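Gallery: Picking Hands for the Illby Packing Room

We have money for 2 new hands this year, and we do like to take our time over a purchase, so bear with us!
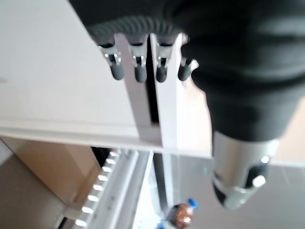

Do spare fingertips come out of the same budget? They come out of supplies, and we've set aside $300 for them.

Tollell quoted us 28 days for delivery, a little longer than we'd hoped, but fine if we order before December.

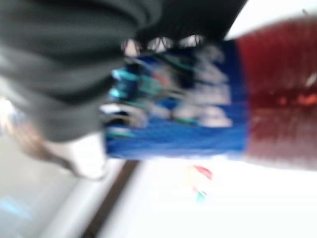 The Nostine quote is still on its way, and we'd dearly love to compare the two before we sign anything.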